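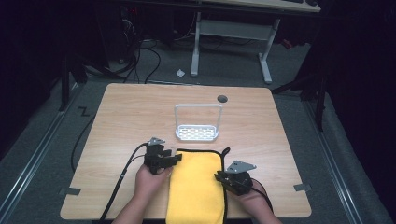 Flumport Home Cinema Projector

The box says 1000 lumens. We'd treat that as a best-case number — with the curtains open, subtitles get hard to read. After dark it does fine for an older film on a plain wall.

In the package: projector, remote, power cord, 2 HDMI cables.

The built-in speaker is thin, and dialogue suffers first. Plan on your own speakers.

Flumport claims "theater quality." We wouldn't. If you want a big screen and a real crowd, buy a ticket.

Customer rating: 4 out of 5
Warranty: 2 years, lamp not included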